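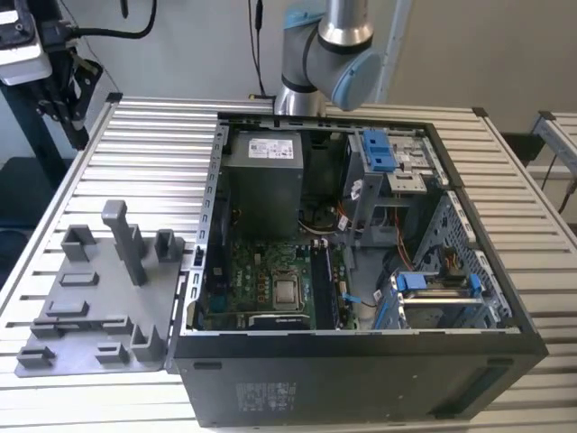 October, bench 2, teleop demos for the Vedex teardown task

Started 9:40, later than planned. Leader arms wouldn't home, power cycled twice, fine after that. Left one still has a bit of play in the wrist, feels like steering an old truck. Not fixing today.

Goal for the day: 70 clean demos of the memory pull with side panel already off. Target for the whole set is 300. We had 111 in the folder this morning.

Setup same as last time. Tower on its side, opening up, printed fixture plate butted against the left of the case. No cooler on the CPU, leave it that way, hands need the room next to the slots. Don't nudge the plate, I re-taught the place poses off it and they are only good if it stays tight to the rim.

First batch by remote control. Slow. Problem is the wires looping over the board up by the drive bays, the finger snags them on the way out if you come back too high and too far right. Tried going out left instead, over the power supply. Longer path but no snags. Do it this way from now on, everybody, otherwise we get two styles mixed in one set and Nouri will average them into something stupid (seen it do that with the screw task).

Second batch by hand guiding, gravity comp on. Much quicker and the motion looks nicer on the plots, but your forearm is in the camera view half the time. Tagged these separate, "kin" prefix. Do not merge untill we decide. My vote is use them for the approach only.

Grip force: dropped it a notch after lunch. At the old value the stick tilts when it comes loose and then you fight it all the way to the holder. Lower is better, but slips if you grab too near the end. Middle of the stick, always.

Clutch pedal: let go BEFORE you reposition the leader, then press again and wait a beat. Several demos tossed becuase of a jump right after re-engaging. That was me, not the software. Well, mostly.

Zitia recorder dropped the wrist stream once, around the time somebody started a big copy on the same machine. Restarted it, lost that take. Please don't copy during sessions.

Question for the Pustska call: do they want the release of the slot clips inside the demo or as its own skill? I've been recording it inside. If they split it we can cut at the gripper event, timestamps should be good enough, but then the labels need redoing.

Failed takes: keeping them, in "bad", with a one word reason. snag / slip / jump / operator.

Stopped 4:15. Didn't reach the 70, shoulder was done and the last takes were getting sloppy.

Tomorrow
- tighten left leader wrist
- replay a few of the left-exit takes open loop, half speed
- more sticks from the bin, the one we use is getting worn at the contacts
- ask about camera mount, current one drifts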